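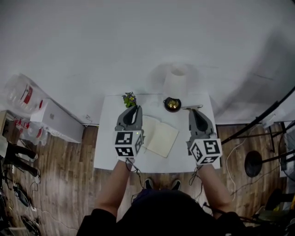 **Figure 4.** Head-view image from a tabletop episode. The operator holds one gripper in each hand; the marker cubes under the fingers carry the square patterns used for pose tracking.

### 5.2 Tracking loss and the frozen-pose fault

The largest single source of bad data in the Stallside collection was a fault we did not notice until May, when the first policies trained on it began to stop short of the table. We describe it in some detail because the recordings looked normal when played back, and because our automatic checks passed all of them.

Each hand-held gripper is tracked through its marker cube. The head camera supplies the image, Esard (our tracking module) estimates the pose of each cube, and Nevus writes the two pose streams to disk along with the finger opening. When Esard cannot find enough of a cube's pattern, it is supposed to report the pose as missing. In the release used for this collection it repeated the last good pose instead, with a fresh time stamp. Nevus checks for gaps by comparing time stamps, so it saw no gap. An operator could turn a cube away from the camera, reach to the back of the table, close the fingers on a pen and lift it, and the log would show a hand that stayed where it was while its fingers closed.

We reviewed 413 episodes by hand. A frozen segment was counted when the pose stayed exactly the same for 200 ms or longer while the gripper could be seen moving in the video. Of the 413 episodes, 60 had at least one such segment. Most of these were in tasks that involve writing tools or the notebook, where the operator tends to roll the wrist inward to get a finger under a thin object. Tasks with the bowl were affected less often. The operator usually comes down on the bowl from above, and the cube keeps at least one face toward the head.

Two other conditions made the fault worse. The first was the height of the table. In Figure 4 the table is low enough that the operator looks almost straight down, and the cubes sit well inside the image. At the taller bench used for the second half of the collection, the forearms came closer to the camera and covered the cubes more often. The second was the cable. The cable on each gripper hangs past the wrist, and some operators shortened the loop with tape to keep it off the tabletop. A shortened cable pulls on the wrist at full reach, and operators made up for this by turning the hand, which again took the cube out of view.

The effect on the trained policy was easy to see once we knew where to look. On the Mosoti arm, the policy moved toward the pen, stopped above the table, and closed its fingers on air. In 30 trials of the pen task it did this in 17. In four of those it then carried out the rest of the motion, including the release over the notebook. We first blamed camera calibration and spent nine days redoing it, with no change in the result.

One trial also raised a safety concern. A frozen segment ends with a jump, when the cube comes back into view and the pose snaps to its true value. A policy trained on such jumps can ask for one. In this trial the arm was commanded to move 11 cm in a single control step. The velocity limit in the arm controller stopped the motion and the arm halted without contact. That limit had been raised for an earlier throwing task and then set back by hand, and nothing in our start-up procedure would have caught it if the reset had been forgotten. The limit is now read from the task file and printed at launch.

We made three changes to the software. Esard now marks a pose as missing after two failed detections. Nevus rejects any stream in which the same pose appears three times in a row to full precision, which does not happen with a live detection even when the hand is still. The gripper also gives a short buzz when its cube is lost, so that the operator can correct the wrist during the episode. We removed the 60 affected episodes and did not try to repair them by interpolation, as the missing part was often the grasp itself. Results in Section 6 use the remaining 353 episodes unless noted.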